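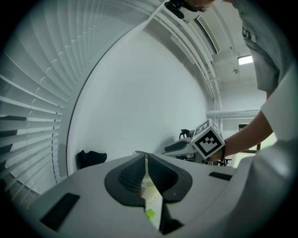

Search this site
Search
Go

28th May
By Nizar Farah

Hi everybody at the Plemidia Fund,

You asked for a page on how the oral history money is getting spent, so I'm writing this before the weekend gets away from me. The short version is that we have 41 interviews recorded with people who served on the Yammine city council, ran for it, or worked in the back offices, and I'm having a great time (more than I should probably admit in a report!).

The best stretch this spring was with the women who ran in the first district elections. Two of them hadn't spoken since the recount and both asked me, separately, how the other one was doing. I passed the messages along. One talked for three hours about a sewer bond and I didn't want her to stop. She lost that seat by 100 votes and can still tell you which precincts did it.

Transcripts are slower. We have 1,546 pages typed and almost 100 of those still need a second read against the audio, mainly the council members who talk over their own spouses. Daten, the transcription shop, raised its rate in the new year, so I moved some money over from travel. We're still inside the total, and the budget sheet is attached with the change marked in yellow.

Now the part I'm less happy about. The family of the former mayor gave us his letters and then asked for 2 boxes back, the ones from his last term. I returned them. I'd like to ask again after the summer, but that means the chapter on the annexation fight will lean on newspaper clippings and the clerk's minutes for now.

The obituary file is coming along too. We lost three of our narrators this year, and the paper in Grototier used our recordings for all three notices, with credit. One daughter called to say she'd never heard the story about her mother and the locked voting machine, so I sent her the whole tape.

Next up is the public listening day in October. The library has given us the big room, and I still need a decent set of speakers and someone to run them. If the fund wants a seat up front, tell me how many and I'll hold them.

Nizar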